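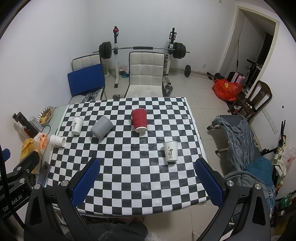 Week 2: What a taste test can and can't tell you

Notes by Osamu Furukawa. Read these before the tutorial and bring your copy of the Clivo leaflet.

Last week we looked at surveys, where people tell you what they think they like. A taste test is supposed to be better because they have the stuff in their mouths when they answer. I'm not convinced it's much better, at least in the way companies usually run one, and most of this handout is about why.

The Clivo claim

The leaflet says "Coffee drinkers prefer Clivo." In small type on the back we learn that 889 people were asked. That is a decent number. What we don't get is how many were approached and walked on, what the other coffee was, how it was brewed, or how long it had been sitting in the pot. The phrase "a leading brand" covers a lot of ground. If I were selling coffee and could pick my own opponent, I know which one I'd pick.

Notice also the word "prefer". It doesn't say by how much. Someone who loved one coffee and hated the other gets counted the same as someone who shrugged and pointed. Many tests don't allow "no difference" as an answer, so the shruggers have to go somewhere, and they often go with whichever they tried first, or whichever was on the side of their writing hand. That may wash out if the order is swapped for half the tasters. Was it? The leaflet is silent.

Blind, and how blind

A test is blind when the taster doesn't know which product is which. It is double blind when the person serving doesn't know either. Companies love the first word and seldom use the second.

Things that leak information to a taster:

- the colour, weight and printing of the cup
- labels such as A and B, or 1 and 2 (people lean towards the "first" letter or number, so use random codes)
- how full the serving is
- temperature, if one pot was made earlier
- the server's face and voice
- the person ahead in line saying "ooh, the second one"

The cup matters more than students expect. There is a fair bit of published work suggesting that the same drink gets rated differently in different containers. I'd treat the size of those effects with some caution, as many of the studies are small and the striking ones are the ones that get talked about. But you don't need to believe in a large effect to see the problem. If product A always comes in one kind of cup and product B in another, you can't pull the two apart afterwards, however clever your statistics are.
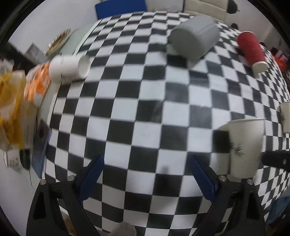
The Vovetti test, 1997

Your reading is the write-up of a yogurt test by Vovetti, a small dairy that wanted to know if shoppers could tell its new recipe from the old one. It used 32 tasters and a triangle test: each person gets three samples, two of them the same, and has to name the odd one out. Somebody guessing will be right a third of the time.

I picked it because it's a good design badly used. The tasters did not do clearly better than guessing, and the report concludes that "customers will not notice the change." That doesn't follow. With so few people, a real difference could easily have slipped past. A one-off sip in a quiet room is also a poor stand-in for a tub eaten over a week at home. And the tasters were staff, who had a fair idea of what the boss wanted to hear.

Failing to find a difference and showing there isn't one are separate jobs. The second takes more people, and you have to say beforehand how big a difference you would care about.

Who paid, and what didn't get printed

Prosineo, the agency behind the Clivo leaflet, also sells the service of running repeat tests "until the message is clear". Read that line again slowly. If you run enough small tests of two identical coffees, one will come out nicely for the client. The rest go in a drawer.

Purba, the tea firm, does at least put its full method on its website, including a test it lost. I give it some credit for that, though I'd like to know if there were others.

For the tutorial

Write half a page on one of these:

1. Rewrite the Clivo claim so that it says only what the leaflet supports.
2. List what you would need to ask Vovetti before you believed its conclusion.
3. Find a "people prefer" claim on something in your own kitchen and work out what was compared with what. If you can't work it out, say where you got stuck.

Don't tell me the sample was "too small" without saying too small for what. I had a pile of those in June and marked them accordingly.

Course notes, last updated August 10, 2026 | Contact the course office | Copyright O. Furukawa | Back to top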